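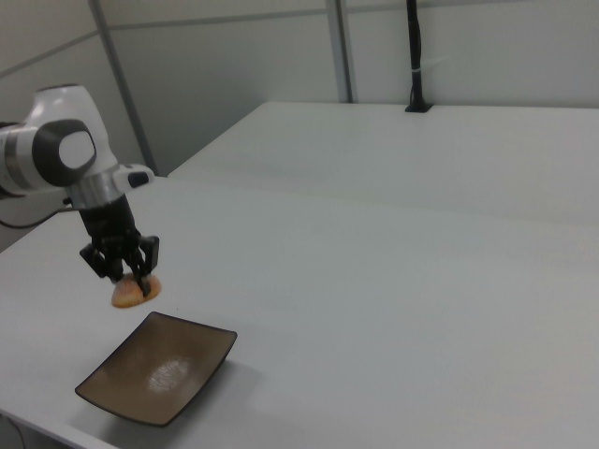 *Small piece of what looks like bread or pastry, brown squarish plate, white table.*

# In favour of the rectangular plate

The round plate is a poor fit for most of the tables it is used on. Tables are largely rectangular, as are trays, cupboards, dishwasher racks and the boxes in which crockery is sold. Put a circle in a square and a little over a fifth of the area goes unused. In a kitchen with deep shelves this is a minor loss. In a kitchen such as mine in Varnside, where the only crockery shelf is narrower than two dinner plates side by side, it decides what can be owned.

I replaced the round side plates in January with shallow rectangular ones from the Liao range, sold by Corkodier. I bought 10 and have used them daily for bread, pastries and small lunches. My view is that for dry food they are the better tool, and that the usual objections to them are weak.

The first objection concerns washing. Corners are said to hold crumbs. A sharp internal corner does, and a plate with one should be left in the shop. A gently curved corner lets a sponge pass through in a single stroke. The curve needs to be wider than a fingertip; below that, grease collects.

The second concerns chipping. A corner meets the tap before a rim does, and this I accept. One of mine chipped in the second month. The round plates they replaced had also chipped, at a rate I did not record.

The third is appearance, and it is mostly habit. A bread roll on a white round plate looks like part of a meal that has not arrived. On a brown plate with a darker rim it looks complete. Golden crust against pale glaze gives a strong contrast that shows every flake; against tan the flakes are much less noticeable – an advantage at breakfast, a drawback when checking whether the plate is clean.

There are limits. Soup, sauce and anything eaten with a spoon belong in a round vessel, where the spoon can follow the wall. A rectangular plate weighing more than 500 grams is also tiresome to carry one-handed, and many of the larger ones do. My old Rudau bowls have therefore stayed.

For bread, though, I would not go back. The shelf that took 11 round plates, stacked unevenly, now takes up to 14 pieces of mixed crockery with the door shut.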